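The Pile on the Table

Most household clutter starts as groceries. The bags come in, the cold food gets put away, and the rest sits on the nearest flat surface until somebody needs the space.

At Drukham, a shared house with 9 apartments and one common pantry, that surface is a table in the front room. Residents agreed in September to clear it once a week. Before then, a single sort took 71 minutes.

The method they settled on is simple. Food goes to one side, cleaning supplies to the other. Boxes are opened and checked before they are shelved. Bread is dealt with first, as it gets crushed under everything else.
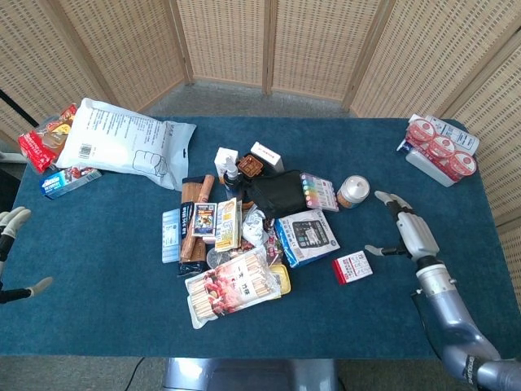
Drukham, 2020-12-05

Snacks and bread sit in a back corner of the table, with a multipack of sealed cups in the other. The middle takes longer. A clear spray bottle stands there among small boxes, and things overlap enough that it pays to work from the top down.

Anything without a shelf goes in a crate by the pantry door. It stays for seven days. After that, any resident can take it. The last crate held two jars of mustard, a lamp plug and a bag of rice.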